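# Does a Sorting Robot Look After Itself?

People will tell you that robots do the work while humans put their feet up. Don't believe it until you've seen what goes on before the robot starts.

Take the sorting cell at Flindness. A cell is a work area built for a machine. This one has two arms side by side on a metal rail, and their job is to move toy bricks into a blue tray. Sounds easy, right? A four-year-old can do it. The four-year-old also doesn't need a setup sheet with 23 steps on it.

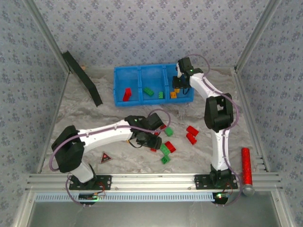
The first steps are dull ones. Tharushi Biswas looks after the cell, and she starts with the bolts. Each arm stands on a black plate, and the plate is bolted to the rail. If a plate shifts by the width of a pencil line, the arm will miss by that much too. It has no idea that it moved. It will go on closing its fingers on air all day long, looking very sure of itself.

Next come the cables. A robot arm bends a lot, so its cable needs some slack, or extra length. Too little and the cable pulls tight. Too much and it snags on things. Tharushi moves each arm slowly by hand and watches the loop the whole way.

Then she looks for the little green lights. A salesman once told her that green means "all good." She doesn't buy it. A green light can tell you that a part has power - it can't tell you that the part is in the right place.

## What about the bricks?

Somebody has to put those out, and it isn't the robot. When a round is over, a person tips out the tray and spreads the bricks across the floor again. In October the team did this 211 times. So who was working for whom?

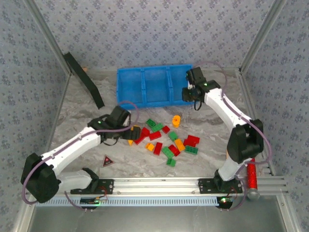
*The tray is empty and the bricks are on the floor between the two arms.*

## Checking the fingers

The part that grabs is called the gripper, and it wears out first. Fingers rub on things, and they get knocked. Tegan Ngata does the gripper checks, and she has three questions for every one.

- Do the fingers open and close all the way?
- Is anything loose where they join the base?
- Can the gripper reach into a bin without bumping the walls? 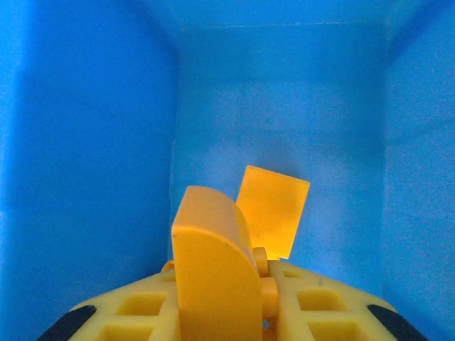

The last question takes the longest. Tegan goes slowly near the corners, where there is less room, and she stops if she hears a scrape. Some people say a camera near the gripper makes this check a waste of time. Tegan says a camera only shows you what it's pointed at, and she still bends down and looks for herself.

If a finger is cracked, she swaps it and writes the change in the logbook. Then she runs the test again from the start, even when she's sure it will pass.

## Try it at home

Put some bricks on a table and sort them by color using two spoons. Now ask a friend to move your box a tiny bit while your eyes are shut, and try again with them still shut. Write down how many you drop.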